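Ticket: Booking page drops evening slots
Product: Samuler (shared booking add-on)
Site: Meireles residents' portal
Opened by: Babatunde Dauda
Assigned to: Tatiana Matoušek
Status: open, waiting on Cestska

Babatunde Dauda, first post
Hello again, me with the calendar. Since we moved the portal to the new Samuler version in July, any slot booked after 21:00 disappears from the page the minute somebody else books anything. The booking itself is still there (I can find it in the export) but the person can't see it, so they book again, and then we've got two. I had 23 of these doubles to untangle by hand last month and my tea went cold over every one of them.

What I've tried so far:
Cleared the browser cache, no change.
Different browser, no change.
Logged in as an ordinary resident instead of admin — same thing, only with fewer buttons.
Turned off the email reminders, because Wagner swore blind it was the reminders. It wasn't the reminders.

It happens on the guest room, the bike store and the laundry. Screenshots of the export are in the shared folder. The resource page for the laundry currently looks like this, picture and all:

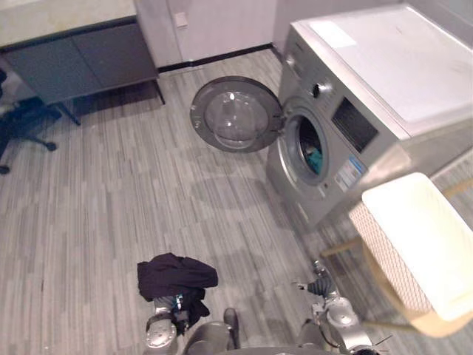
Resource photo 1, laundry page. Door open, something teal-green in the drum.

Tatiana Matoušek, reply
Thanks, can you tell me which time zone the portal is set to? And how long is the slot length on those three?

Babatunde Dauda
Slot length is 30 minutes on the laundry, a whole night on the guest room and two hours on the bike store. Time zone, now there's a thing. The portal says London. The Samuler settings page says "inherit", and when I hover over it I get a little grey box with nothing in it at all. Is it meant to be blank?

Tatiana Matoušek
No, it should show the inherited zone. Please set it to London by hand, save, and make a test booking at 21:30.

Babatunde Dauda
Done! Test booking at 21:30 stayed put. Then I got Jailson to book the bike store from his phone and mine was still there. I was all ready to close this and buy you a cake, and then Arlindo booked the guest room and both of them vanished. So it's better, but it's not right.

One more clue, maybe. The resource pages are slow now too. The export runs to almost 600 lines and the page seems to load the lot before it shows anything. I wondered if the photos were to blame, so I took them off the laundry page, timed it (9 seconds), put them back and timed it again. Still 9. Second one went back in without a fuss: 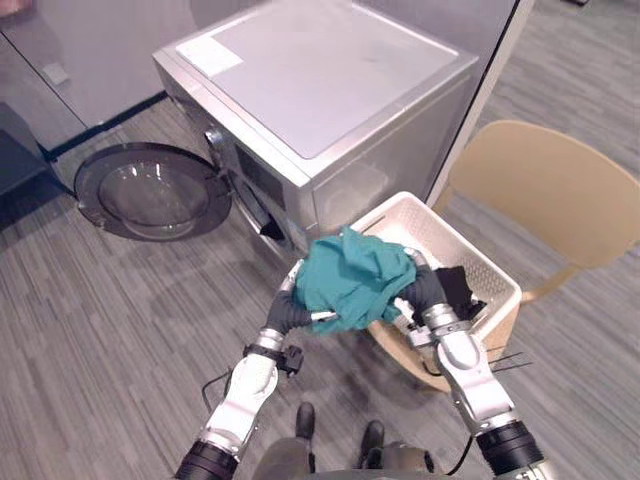
Resource photo 2, laundry page. Flat top, display and open door.

Tatiana Matoušek
Useful, so we can rule out the photos. The guest room uses the old Kotine import, doesn't it? I think the whole-night slots are stored without a zone and they reset the view when one is saved. I've passed it to Cestska, who look after that importer.

Babatunde Dauda
It does, yes, Wagner set it up years ago and none of us has dared touch it. For now I've shut evening bookings on the guest room and asked people to email me, which they are doing with great enthusiasm. Could you ask Cestska whether it's safe to delete the import and key the guest room in fresh? I don't mind the typing, I'd just rather not lose the deposits column.

Tatiana Matoušek
I'll ask. Please leave the import alone until they've answered.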